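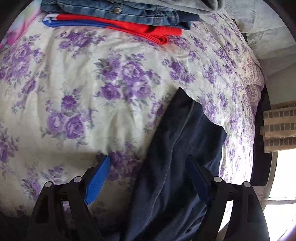

Folded jeans and a red, blue and white garment on a floral sheet, with a navy piece spread out beside them.

Residence Life Announces Spring Clothing Exchange

The Office of Residence Life at Becerra Hall will hold its spring clothing exchange in April, and residents are invited to begin setting aside clean, wearable garments now. Donations will be accepted at the Tredlow Street entrance from the first Monday of the month until the Friday before the exchange opens.

Last year's exchange received 282 garments, of which 201 were taken home by residents during the first afternoon. The remaining pieces were sorted by size and offered again the following week. Zyanya Medrano, coordinator of the exchange, has asked that this year's donors give more attention to folding and grouping their items before drop-off. A large share of the intake time last spring was spent untangling bags into which clothing had been pushed without any order.

"A bag that has been folded at home can be placed on the tables in a few minutes," Medrano said. "A bag that has not been folded takes us most of an hour, and the clothes come out creased."

Preparing Your Items

Residents are asked to wash and fully dry all garments before folding. Pockets should be emptied. Zippers should be closed and buttons fastened, with the exception of the waist button on jeans, which may be left as the donor prefers.

A bed makes a good sorting surface. Spread a clean sheet over it, lay each garment flat, and smooth it by hand from the center outward before making the first fold. Denim should be folded in half lengthwise, one leg over the other, and then folded again from the hem toward the waist until it forms a compact rectangle. Shirts should have the sleeves brought in across the back, and the body folded up in two or three sections according to length.

Heavier items may be placed either at the top or the bottom of a stack, but stacks should be kept low enough to be carried with two hands. Dark garments that shed lint should be kept apart from white ones. Please do not roll clothing, as rolled pieces open during transport and must be folded a second time at the intake table.

Each household may bring up to 5 bags. Residents who have more than that to give are asked to write to Evaristo Valdovinos at the front office so that a separate drop-off time can be arranged.

What Is Accepted

The exchange accepts jeans, trousers, shirts, sweaters, skirts, dresses, jackets and children's clothing in all sizes. Sheets and pillowcases are accepted for the first time this year, following requests from residents in the family apartments. Bedding must be folded and tied or pinned as a set, with the size written on a slip of paper and placed on top. Printed and plain sheets are equally welcome. Light wrinkling is acceptable. Stains and tears are not.

Underwear, socks, swimwear and shoes cannot be accepted. Garments that need repair should be taken to the mending table, held in Room 305 every other Thursday evening under the direction of Xóchitl Aguirre. Residents may use the sewing machines there without charge and may bring the repaired garments to the exchange afterward. Thread and basic buttons are supplied. Replacement zippers must be purchased by the resident.

Collecting Items

The exchange will open to all residents at 1 p.m. on the Saturday following the close of donations, in the ground floor dining room. Donors and residents who have not donated will be admitted at the same time and on the same terms. Clothing will be arranged by size along the window side, with outerwear on the racks and bedding on the two tables nearest the kitchen door. Residents should bring their own bags.

Visitors are asked to refold any garment they unfold and return it to the stack from which it came. Items may not be reserved or held for another person. Exceptions will be made for residents with limited mobility, who may send a neighbor with a signed note.

Unclaimed clothing will be transferred to the Gondari Family Center at the end of the second week. Donors who would like their items returned should mark the bag with a name and apartment number at the time of drop-off. Unmarked bags cannot be traced once they have been sorted.

Questions about the exchange may be directed to Zyanya Medrano at the Residence Life desk on weekdays between 9 a.m. and 4 p.m. Questions about access to the dining room should be directed to Leobardo Solís in Building Services. Spanish-language copies of this notice are available at the desk and in the laundry room.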